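Home - Programs - Grants - Reports - Contact

Jolholm Story Hour: Progress Report to the Bestora Fund
16th May

The puppet story hour has now run for 11 sessions since March. Attendance is healthy, if you accept that toddlers attend the way weather attends a picnic. 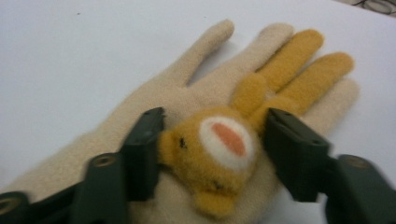
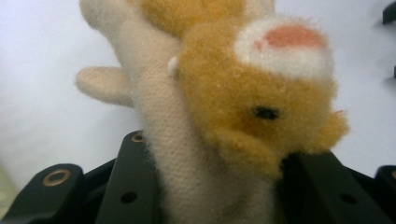
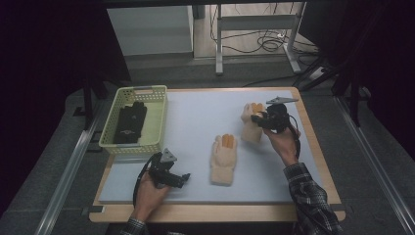 Gloves, in the first and last pictures.

Spending
We are within budget, mostly through not having bought the rug. The Brosero rug was quoted, admired and found to be larger than the room. A smaller one is on order.

Stories
Seven tales are ready to perform. Two more are stuck at the ending, where the parents want a moral and the children want the wolf back.

Still to do
- Settle the fall dates with the Le Goff branch library
- Fix the curtain rail - again
- Print the 3 missing song sheets

Recent reports
Jolholm Seed Swap: Final Report
Le Goff Reading Room: Heating Update
Bestora Small Grants: How to Apply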